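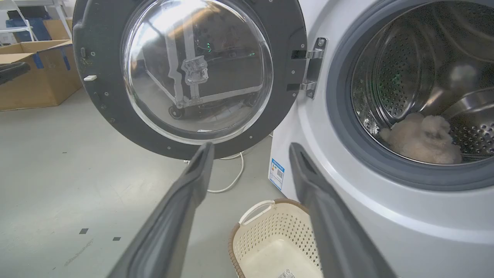 Robot on laundry at work – how are your people taking it?

spinroom40
Our rental shop, Hesum, has a two-armed robot learning the washer, and I love it! Small loads only so far. I used to spend half my shift bent over at that door. Now I check stains and talk to customers, and my back feels great by 4 p.m. 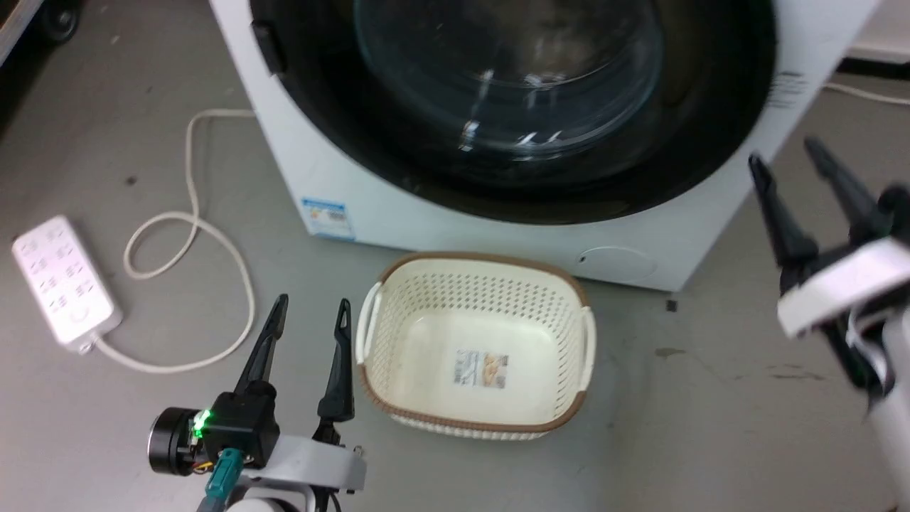 The part I didn't expect is how much the job moved to setup. I put the basket where the arms can reach and write down every miss. It's more interesting than folding ever was.

lintqueen
Glad for you, but at Prikton they cut evening hours once the machines came in. 103 loads a week, same pay, fewer of us. Did anyone ask your crew first?

spinroom40
They did, and nobody lost hours. I'd be a lot less cheerful otherwise.

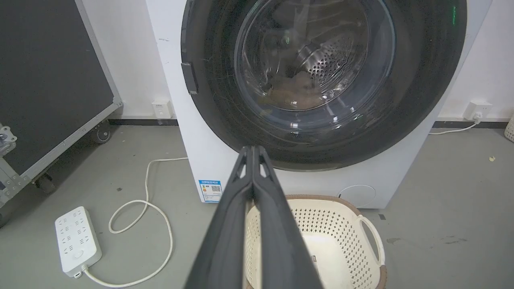
Training is where I'd push any boss. We got paid time to learn it, and that changed the mood fast. My own addition is a floor check before each run. Look at the white cable looping across the floor by the power strip – I want that up on the wall, for our feet as much as for the robot.

drumroll_2000
Agree on the cable, not on the mood. Paid training is one month. Hours are forever. Get it in writing.

lintqueen
What he said.

spinroom40
Fair, I'll bring it up in September. Still excited though!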